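Como montar um prato de frutas artificiais (rápido, sem cola)

Dá pra fazer em uns minutinhos. Eu uso sempre um prato de borda ondulada, tipo flor, translúcido de preferência - o colorido das frutas aparece mais.
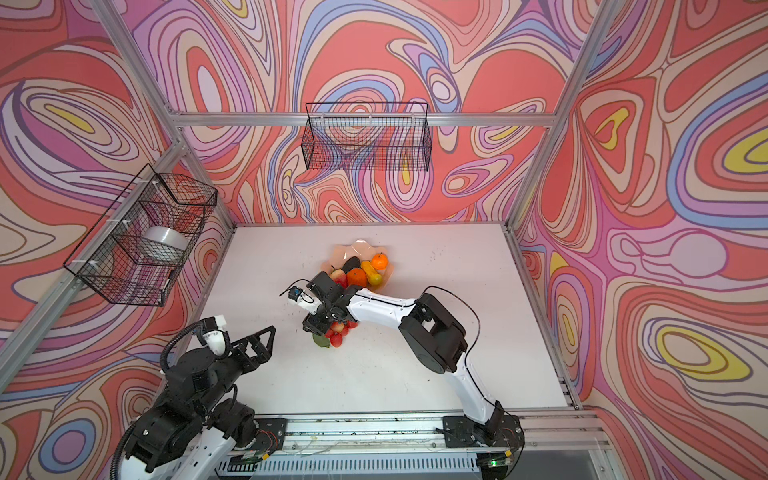

O que precisa:
prato raso
frutas artificiais de tamanhos diferentes
um legume escuro, berinjela é ótimo
um cacho pequeno vermelho
pano macio, água, 2 gotas de detergente

Primeiro, limpar. Fruta falsa junta pó que é uma coisa. Pano úmido, nada de álcool, tira a tinta (perdi um limão assim). Secar bem.

Depois a base. A berinjela vai atrás, deitada. Laranja grande na frente, encostada nela. Se rolar, gira até achar o lado mais chato. Sempre tem um.

Agora as médias. Tangerina em cima, de um lado. Pera vermelha e amarela do outro, quase na borda. A fruta amarela comprida entra embaixo da tangerina e trava tudo. Não deixar duas laranjas coladas, fica um borrão só.

O cachinho vermelho por último. Pode ir no prato, mas eu gosto dele fora, logo abaixo, com a folha verde aparecendo. Parece que caiu ali.

Fundo: parede muito estampada briga com as frutas? Um pouco. Mesa branca resolve, e o prato numa cor só, pêssego por exemplo. Parede lisa, aí pode inventar no prato.

Se escorregar, uma bolinha de fita dobrada debaixo da peça maior. Fita branca, daquela comun. Não usar cola quente, ela marca e depois não sai.

As minhas comprei na Lallovach, pacote misto, 4 peças grandes e o resto miúdo. As da Adden são mais leves, rolam mais. Pra guardar - caixa com tampa, longe da janela, que o sol desbota tudo, principalmente os vermelho.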